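Sorting out the cutlery

8 April 2022

I have been meaning to go through the kitchen drawers since we moved to Rirley, and last week I finally did the one with the cutlery in it. It took most of an afternoon, which is longer than a drawer should take.

The trouble started in March when the plastic divider cracked along the bottom. After that everything slid into everything else and you couldn't open the drawer without something catching at the back. I had been getting by with the few forks on the draining board.

I took the whole lot out and washed it, then carried it through to the small table by the window in batches, as the kitchen worktop is never clear. The plaid cloth can go in the wash if it needs to. I like the light there and you can see properly what is clean and what only looks it.

The chopsticks were the worst of it. We seem to collect them. The pair from Kuma in Prorkthorpe came free with a large order and I think they must do that with everybody. Others are from the old flat. The wooden ones with red ends are the ones I use most, for noodles and also for getting toast out. The black ones are longer and a bit slippery, and I don't use them unless the others are in the sink.

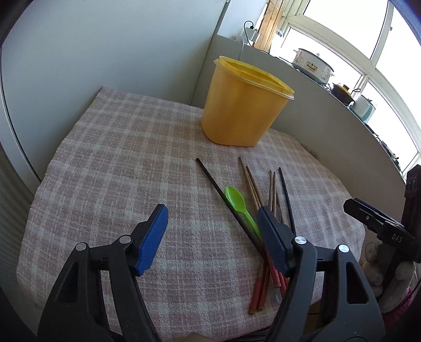 My rule was that chopsticks had to be straight and had to have a partner. If a stick had no match it went in the pot with the garden string, to be used as a plant label. I don't mind if the two in a pair are slightly different lengths, but I do mind if one is bent.

The plastic spoon stayed. It is bright green and goes with nothing else we own, but it is good for yoghurt and doesn't scrape the bowl. I did get rid of 22 teaspoons, which went in a bag to the charity shop on the corner. I have no idea how we came to own that many.

Leftovers tubs were next, as they live in the cupboard below. Anything without a lid went out. The yellow one has its lid and it is a useful size for rice, so it has gone back at the front.

For the drawer itself I bought a bamboo divider from Bhardwaj, the hardware shop near the station. It has six sections and pulls out to fit. Ours is a slightly odd width and there is a gap down one side, so the chopsticks have gone in there lengthways. The rolling pin no longer fits and is on top of the fridge for now.

Next is the drawer with the batteries and takeaway menus.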